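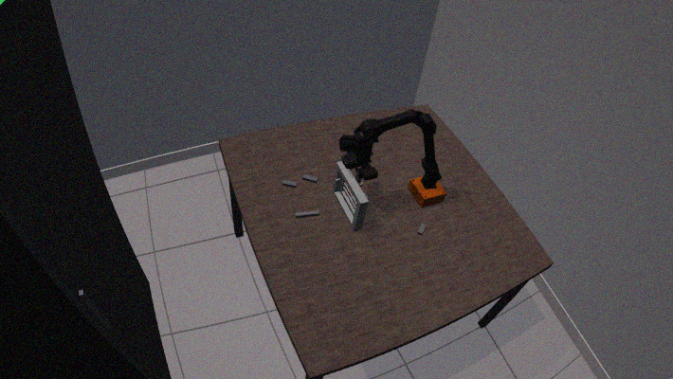 Thread last modified: May 5, 2023

Fillham Residents' Forum > Town Services > Library late fees

Soledad Sotomayor
The Fillham Library Board has invited written comment on its proposal to end late fees for all adult borrowers. Children's cards have been exempt since November. I would ask that members read the draft policy before posting and that remarks be limited to the policy itself.

In brief, the draft would remove the daily charge on overdue items. Replacement costs for lost items would remain. An item would be considered lost after 73 days, at which point the borrower's card would be suspended until the item is returned or paid for.

Ketill Stougaard
I have read the draft and cannot support it in its present form. A period of 73 days is excessive for a collection of this size. Under the current rules, a patron waiting on a new title has some assurance that it will come back. I was number 3 on the hold list for a gardening book last spring and waited most of the season, and that was with fees in place.

Floarea Onu
With respect to Mr. Stougaard, the draft addresses holds in its second section. Items with a waiting list may not be renewed, and the borrower's card is blocked from new checkouts once such an item is one week overdue. I consider that a stronger measure than a charge of a few cents. 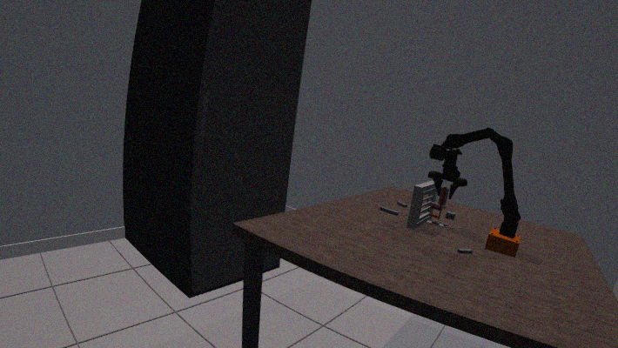
I would also direct members to the appendix. It states that 111 adult cards in Fillham are now blocked for unpaid fees, several of them for sums under five dollars. Those residents pay for the library through their taxes and are unable to use it.

Ketill Stougaard
I accept the correction on holds. My objection to the 73 days stands. The Purlow branch declares an item lost much sooner, and I am not aware of any hardship there.

Arnout Brouwer
The financial side deserves attention. Late fees brought in $600 last year, according to the same appendix. The draft does not say what the library spends on printing and mailing the notices. I have written to the Board to request that amount and will post the answer when it arrives.

My own view is that the fees should be kept for films and equipment -- the items most often wanted on short notice -- and dropped for books. The Arroyo system was organized on those lines when I lived there, and the front desk seemed to manage it without difficulty. 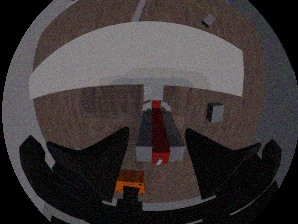

Eirlys Hughes
A split schedule would be harder to explain to patrons than either of the other choices. A household returning two films and four picture books on the same afternoon should not need to consult a chart. I would prefer one rule for everything, with a shorter loan period for films if demand requires it.

Arnout Brouwer
The loan period for films is already one week. I do not see how it could reasonably be shortened further.

Floarea Onu
Does the draft apply to items borrowed from Trindmont through interlibrary loan? I could not find a reference to them.

Soledad Sotomayor
It does not. Interlibrary items remain subject to the rules of the lending library, including any charges -- this is noted on the request form but was left out of the draft. I will ask that a sentence be added.

Written comments may be left at the front desk or mailed to the Board secretary. Please include your name and street address. Posts in this thread are not forwarded.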